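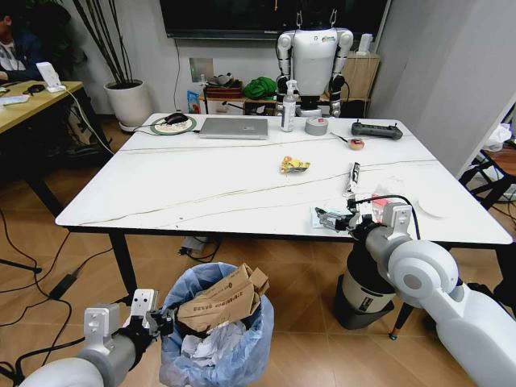 Faire débarrasser une table par un robot à deux bras : protocole d'essai

Un robot peut-il débarrasser une table sans aide ? Sur un poste bien préparé, en partie. Ce tutoriel décrit le montage d'un essai répétable : des déchets sur un plateau, une corbeille au pied de la table, des objets à ne pas toucher.

1. Préparer le poste

Placer la corbeille au sol, contre le bord avant de la table, dans la zone que les deux bras atteignent sans extension complète. Y mettre un sac et rabattre les bords par-dessus le rebord : un sac qui remonte accroche les doigts de la pince. Relever la hauteur du plateau et la noter dans la fiche d'essai. Laisser au fond de la table les objets à conserver (ordinateur portable fermé, souris et tapis, ruban adhésif). Ils servent de test négatif : tout contact compte comme une faute.
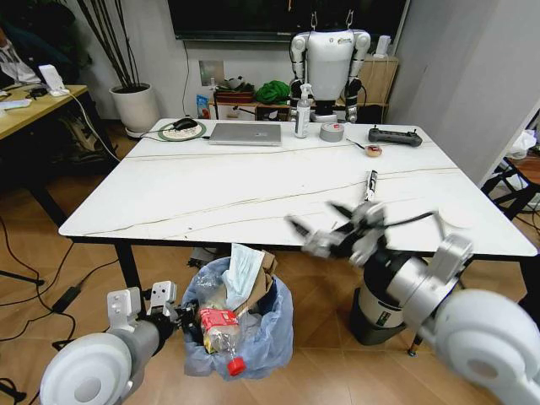

Dernière modification de la page : janvier

2. Choisir les déchets

Prévoir au moins un objet rigide, un objet souple et un objet déformable. La bouteille en plastique se saisit par le corps, pas par le bouchon. Les petits emballages posés à plat restent le cas difficile – la pince doit descendre presque au contact du plateau. Limiter la vitesse à 60 % pour les premières séries, puis passer à 100 % si aucun arrêt de sécurité n'a été enregistré.

3. Régler la dépose

Définir le point de lâcher au-dessus de l'ouverture, et non dans le sac. Pour un gobelet en carton, réduire l'effort de serrage jusqu'à la limite du glissement ; au-delà, la paroi s'écrase et le gobelet reste parfois coincé entre les doigts. Attendre 500 ms après l'ouverture avant de remonter le bras. 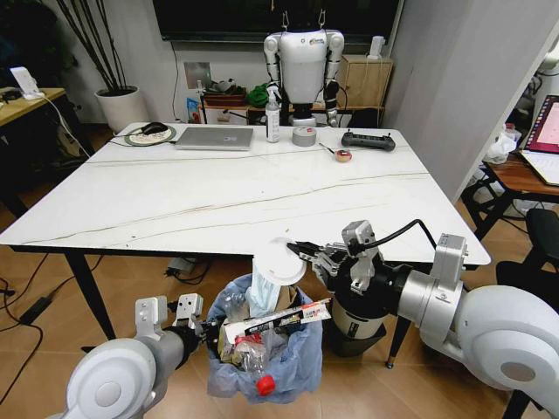 Sumaiya Ekanayake objecte que le remplissage fausse les résultats : une corbeille déjà pleine rejette les objets légers, et l'échec est alors imputé à la pince. Elle propose de vider le sac entre deux séries. La remarque est fondée, à condition de garder une série « corbeille pleine » à part, car un logement réel présente ce cas tous les jours.

4. Traiter les emballages volumineux

Une boîte en carton froissée n'a pas de prise stable. Viser une arête, soulever verticalement, puis marquer une pause avant le transfert pour vérifier que la pièce ne tourne pas.
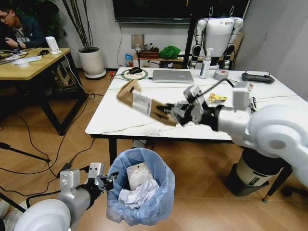 Si elle tourne, reposer et reprendre plus près du centre. Ne pas corriger en vol : dans nos essais Trikier, cette correction a causé la plupart des chutes.

5. Lire les résultats

Sur 102 prises, presque 60 se sont terminées dans la corbeille sans reprise. C'est suffisant pour une démonstration, insuffisant pour une cuisine ou un atelier laissés sans surveillance. Consigner séparément les échecs de saisie, de transport et de dépose. Le modèle de fiche Burnidlow convient, en ajoutant une colonne pour les contacts avec les objets à conserver.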